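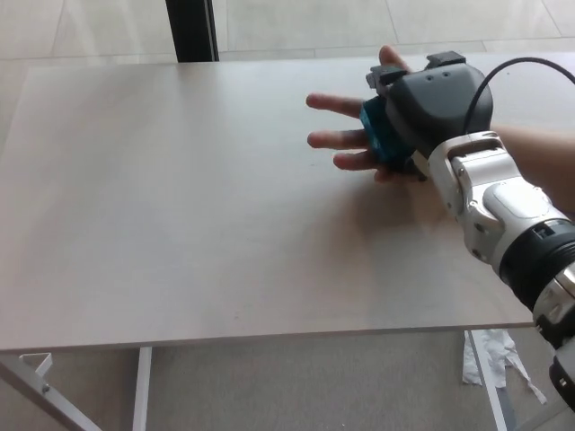
Skoscombe Community Hall – Rooms and Tables Team

Table hire: common questions

What size are the tables?
There is one size for indoor hire. Each seats four comfortably, with space for papers or a board game. If you need a longer run, put 2 end to end and ask us for the joining clips.

What are they like to work on?
The top is pale beige with a smooth, matte surface, and the frame underneath is metal. Most groups use them bare. Bring a cloth if you want one for a meal.

How many can I book?
Up to 33 in the main hall. The Kinyua Room is smaller and takes four.

Can we do crafts on them?
Yes. Paper, fabric, beads and model kits are all fine. For paint, glue or clay, please cover the top first. Craft knives need a cutting mat – we keep a few in the office.

Can I clamp something to the edge?
Ask first. The front edge is thin and marks easily. Marites Aquino in the office can tell you which clamps are allowed.

How do I clean a table afterward?
Warm water, a drop of dish soap and a soft cloth. Dry it before stacking. No scouring pads or bleach.

What if a table gets damaged?
Tell us the same day and write the table number on your checkout sheet. Small marks are not charged. A replacement top is, and Obadia Mollel will send you the cost before any bill goes out.

Do you set up the tables for us?
Only for morning bookings in the main hall. Send your layout to Lilian Lema two days ahead. Everyone else sets up and puts away within the booked time.

Can I leave things on a table overnight?
No. Lockers are available in the Kinyua Room – bring your own padlock.

Last updated February 20, 2026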